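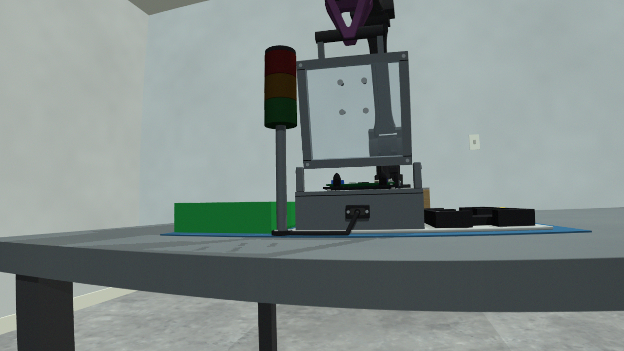

Handwriting, and how we stopped dreading it

Oct 25, 2026

I've been meaning to write about handwriting for ages, mostly because I moaned about it so much on here in January and several of you were kind enough to send me ideas (thank you!). My youngest is six and left-handed, and for a long while the very sight of a lined page was enough to send him under the table with the cat.

We began, as I suppose everyone does, with a workbook. Ours was the Kerslake one, 53 pages of letters to trace, and I thought if we did a page every morning after breakfast we'd be through it before we knew it. Well. We managed two pages in a fortnight, and both of them had tears on, some of them mine. I put it on top of the bookcase and it's still up there.

What helped was a chat with Ashton Rutherford, who taught my eldest when we lived over in Wiston. Ashton told me to leave the letters alone for a bit and look at his hands instead. Were they strong enough? Was he squeezing? I hadn't thought to look, and when I did, his poor knuckles were white.
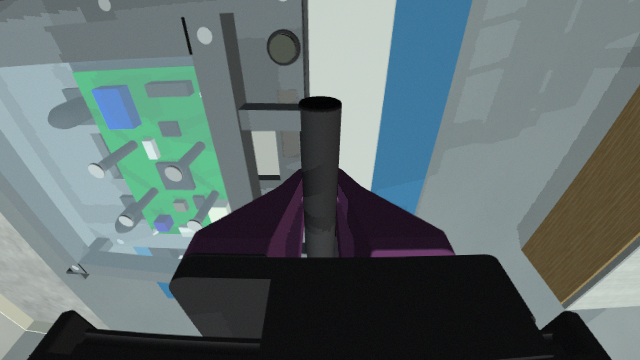
So we've had a whole season of playing about with pencil grip, and hardly any writing at all. We pegged out dolls' clothes, we picked dried peas out of a bowl of rice, we threaded buttons on to a bootlace. He used to hold his pencil bolt upright in his fist, and when I showed him a better way, he tipped his own pencil back to rest against his hand, quite pleased with himself. We say “lean it back” now, and it gets a far better response than “hold it properly” ever did.

The other change was giving him something worth writing. He has a cousin in Pimville who loves getting post, and the two of them have been sending each other very short letters. His first one said DEER COZ I HAV A TOOTH OWT and took nearly 32 minutes, with a break for toast.
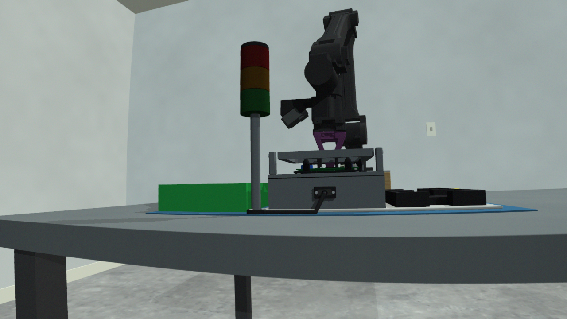 I didn't correct the spelling, though my fingers were itching. I did show him how to turn the paper so his left hand wasn't smudging everything as it went along – clockwise a little, with the top left corner higher – and he has kept that up without being nagged.

His b's and d's still swap places whenever they fancy it, and his g's hang off the line like washing. But he asked for an envelope yesterday, all by himself, and I very nearly dropped the kettle. We're out of stamps, so I'll be walking down to the post office in the morning, and I want to pick up one of those fat triangular pencils while I'm there.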